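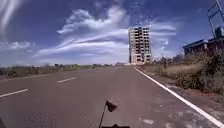

Figura 1. Tramo recto estudiado, con la línea de borde derecha, la banda de terreno arenoso y el edificio de hormigón sin cerrar al fondo.

Inspección visual del firme, la señalización horizontal y el margen derecho en un tramo recto de la vía de acceso al polígono Virncombe

Trabajo de la asignatura Caminos y Pavimentos. Grupo 2. Entrega de septiembre.

1. Objeto

El presente informe recoge la inspección visual de un tramo recto de calzada asfaltada en la vía de acceso al polígono Virncombe. Se evalúan tres elementos: la capa de rodadura, las marcas viales y el margen derecho. Quedan fuera del alcance el drenaje transversal, la capacidad estructural del firme y el estudio de tráfico, que corresponden a la segunda entrega.

2. Ámbito

La longitud inspeccionada es de 424 m. El origen (p.k. relativo 0+000) se fijó en la embocadura de la glorieta y el final (0+424) en el acceso a la parcela Zeltance. El trazado en planta es recto. Todas las distancias que se citan se refieren a ese origen y se midieron con odómetro de rueda sobre la línea de borde derecha.

La figura 1 corresponde a la orientación de avance. El edificio de varias plantas que se alza al fondo, con la estructura de hormigón a la vista y los huecos de fachada sin acristalar, se utilizó como referencia visual lejana para mantener la alineación durante el recorrido. No forma parte del estudio.

3. Metodología

El recorrido se realizó dos veces. En la primera pasada se localizaron las zonas con deterioro y se anotó su distancia al origen. En la segunda se midió cada zona en largo y ancho máximos y se le asignó un nivel de gravedad (bajo, medio o alto) según la ficha facilitada en prácticas. La superficie afectada se calculó como el rectángulo envolvente, criterio que sobrestima el área real en las zonas de contorno irregular.

Los trabajos comenzaron a las 9:30, con cielo azul y algunas nubes. Los datos se pasaron a la hoja de cálculo Binell, la misma que se empleó en la práctica anterior, para que los resultados sean comparables.

4. Capa de rodadura

4.1. Aspecto general

La superficie es de color gris pardo, de textura bastante lisa y con un desgaste ligero en la mayor parte del ancho. No se registraron roderas medibles con regla de 3 m en ninguno de los perfiles comprobados.

4.2. Zona deteriorada junto al borde derecho

El deterioro más claro se concentra en el lado interior de la línea de borde derecha. El pavimento presenta allí manchas pálidas de contorno irregular, áreas más claras y gastadas que el resto y fisuras pequeñas. A las fisuras se les asignó gravedad baja. A las áreas desgastadas se les asignó gravedad media por su extensión.

La posición de los daños es compatible con dos causas: falta de confinamiento lateral de la capa de rodadura y envejecimiento superficial del ligante. La inspección visual no permite separarlas. Para ello haría falta extraer testigos, al menos uno en zona dañada y otro en zona sana a la misma distancia del origen.

4.3. Superficie y medición

La superficie total de referencia, obtenida como producto de la longitud inspeccionada por el ancho medio, resultó de 2.999 m². El ancho medio se tomó entre bordes de aglomerado, por lo que incluye la franja exterior a la línea continua.

5. Señalización horizontal

La línea de borde derecha es blanca y continua. Se distingue hasta cerca del pie del edificio del fondo, de modo que su contraste diurno se considera suficiente. A la izquierda, la separación de carriles se resuelve con marca blanca discontinua, también legible a distancia. No se dispuso de retrorreflectómetro y, en consecuencia, no se valora el comportamiento nocturno.

6. Margen derecho

Al otro lado de la línea de borde hay una banda estrecha de terreno seco y arenoso. Detrás crece una masa densa de arbustos verdes y parduscos, con una mancha de hierba seca y clara intercalada y un árbol pequeño de porte delgado. La vegetación gana altura y espesor hacia la derecha y tapa en parte una construcción baja, oscura y de cubierta plana.

El material suelto de la banda puede ser arrastrado a la calzada por el viento o la escorrentía. La estrechez de la banda limita además su uso como zona de detención.

7. Propuesta de actuación

Sellado de las fisuras con emulsión modificada, previa limpieza con aire a presión.

Lechada bituminosa en la franja desgastada, con repintado posterior de la línea de borde.

Perfilado y compactación de la banda arenosa con zahorra artificial.

Desbroce periódico de los arbustos más próximos a la calzada.

La valoración se hizo con los precios unitarios del cuadro Cieślak entregado en clase. La partida de desbroce asciende a 545 euros por campaña. Las demás partidas quedan pendientes de la medición definitiva del espesor de la banda.

8. Limitaciones

La asignación de gravedad depende del observador y no se hizo una doble lectura independiente. Las medidas con odómetro no se corrigieron por la deriva de la rueda. El nivel medio asignado a la franja desgastada deberá revisarse cuando se disponga de los testigos.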